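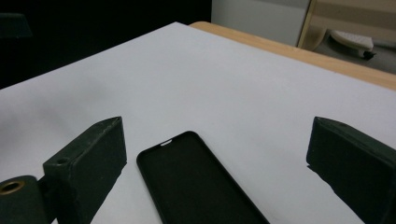
Kam-wah Kuo once told me I was mad to start a packing course with a phone case, when there were teapots and lamps to be broken. I've thought about that remark a good deal while putting this chapter together, and I'm still starting with a phone case!

Home > Learning > Small Goods & Packing

Chapter 4: Cases, Covers and Other Hollow Things

Last updated: December 27, 2020

Print this page | E-mail this page

My first proper job was at Sitiseck, at a bench at the back where we packed phone covers into trays for the shops. I thought it would be dull (it was, a bit) but I learned more there than I did later on with the big crates. A cover is a funny thing to pack. It weighs next to nothing, it has a front that's open and a back that's full of holes, and it marks if you so much as look at it the wrong way. One October we had 2,000 of them to get out and I swear I could still feel those rounded corners in my sleep.

So before you pack anything hollow, pick it up and have a good look at it. Where is it stiff? Where does it give? On most phone cases the stiff bit is up by the camera, where the plastic is built up into a lip, and the long sides are what flex. Hold it by the sides, gently, and don't go poking your fingers through the holes. I did that for a fortnight before anybody stopped me, and I bent more of the thin bars between them than I care to remember.

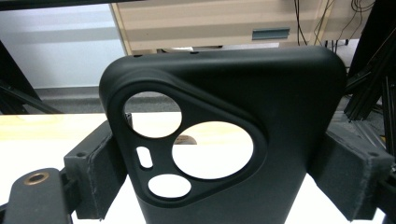
Fig. 4.1 Back of a black case, with the raised camera surround.

A dark matt finish shows grease and dust terribly, so I like to lay each case on something plain and pale first. A white board will do, or a big sheet of paper. Look it over, wipe it if it wants wiping, then pick it up again. At Clindus they had us do this on a dark mat to save the table, and we missed 20 marked covers in one box. Twenty! They all came back, of course, with a rather sharp letter.

Then there's the question of standing or lying. Lying flat feels safer, and for a single case in a padded bag it's fine. In a long narrow tray, though, I'd stand them up every time, one behind the next, starting at the back and working forwards. You get far more in, and you can see at a glance which way round they all are. The Min trays we used held them nicely. The Elex ones were a shade too wide and the whole row would go over like dominoes if you breathed on it, so we ended up tucking folded card down the side.
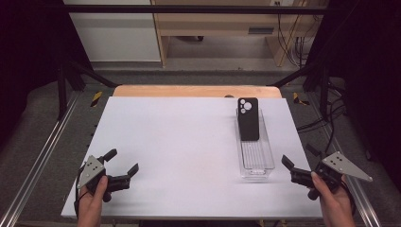 Should the open side of the case face the front or the back of the tray? Either will do, so long as every case in the tray faces the same way.

I had a run of 300 go wrong over exactly that, and I'll come to it in section 4.3, along with what we did about the gaps. Before you read on, find a phone case and any box or tray that's a bit longer than it is wide, and have a go at standing the one in the other. Try it leaning back, then try it bolt upright. Give the tray a small push each time and write down what happens, as you'll want your notes when we get to padding.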